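PRAMSTEAD SNACK LIBRARY OPENS ITS DOORS WITH 136 FLAVORS ON THE SHELF

PRAMSTEAD, Sep 8, 2022 -- Deltell Community Foods is delighted to announce the opening of the Pramstead Snack Library, a tasting room where visitors can try chips, puffs, crackers and sweets from all over the world before they buy a full bag.

The idea began in April with a pop-up table at the Sinaga Street Market. We hoped for 300 visitors over the weekend and got 1000, many of whom came back the next day with their kids and grandparents!
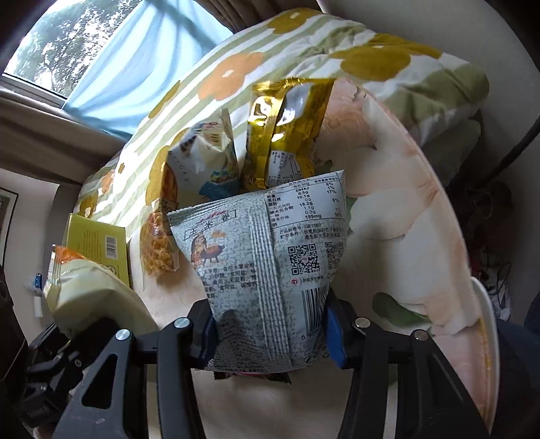
The new space on Tovarov Avenue gives us room for 136 flavors, plus a long tasting counter and a wall where guests can pin up notes on their favorites. The lineup will change every month, and suggestions are very welcome -- the seaweed crackers and the chili plantain chips both came from market regulars.

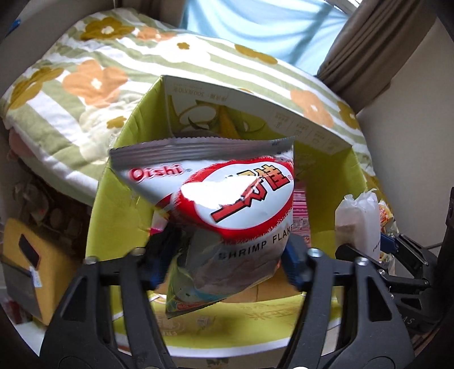 A bag of Oishi Shrimp Flake with a green cardboard box.

Entry is free, and a tasting card good for eight samples costs $6. Ingredient lists in English are kept at the counter for guests with allergies. The first 300 guests on opening day will get a free card.

Doors open Saturday at 10 a.m. School groups can book weekday mornings at the front desk.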